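Courses > Introductory Physics > Unit 4 > Handout 6

Stretching and Hooke's Law

Read this before the March lab. Bring a ruler marked in millimeters and your own graph paper.

When you hang a weight on a spring, the spring gets longer. Add the same weight again and it gets longer by the same amount. Robert Hooke noticed this in the 1600s, and we write it as

F = kx

F is the force in newtons, x is the extension in meters, and k is the spring constant. The extension is the stretched length minus the starting length. Students lose more marks by using the whole length than by any other mistake in this unit.

Worked problem. A spring is 100 mm long with nothing on it. A force of 6 N stretches it to 300 mm. Find k.

Extension = 300 mm – 100 mm = 200 mm = 0.2 m
k = 6 / 0.2 = 30 N/m

The limit. Past a certain load the spring stops following the rule, and the graph bends. A little further and the spring no longer goes back to its first length. These are two separate points – the limit of proportionality and the elastic limit – and you should label both on your sketch.

Rubber. A rubber band does not follow Hooke's law except for very small stretches. The long molecules in it are coiled up. At first they uncoil, and the band gives easily. Once they are nearly straight the band becomes stiff and the graph climbs steeply.

Rubber also gives back less energy than you put in. Plot the force while adding weights, then again while taking them off, and the second line lies below the first. The gap between the lines is energy turned into heat. The word for this is hysteresis.

For the lab, add weights of 100 g one at a time. Wait ten seconds before each reading, as rubber creeps under load. Wear eye protection. Write the unloading readings in their own column.

Problems 1 to 5 are on page 666 of the Hamada text. Problem 4 is optional.

Comments

Takumi Imai: Is g 9.8 or 10 for the lab report?

Bronstead section: Use 9.8. The 10 is only for the quick problems.

Fluvness: My unloading line went above the loading line near the end. I think I read the ruler from the wrong side.

Previous | Unit index | Next | Print

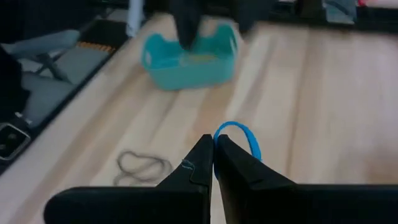
For the write-up, put force on the vertical axis and extension on the horizontal, so that the slope of the straight part gives k directly. Hand in both graphs with the table of readings.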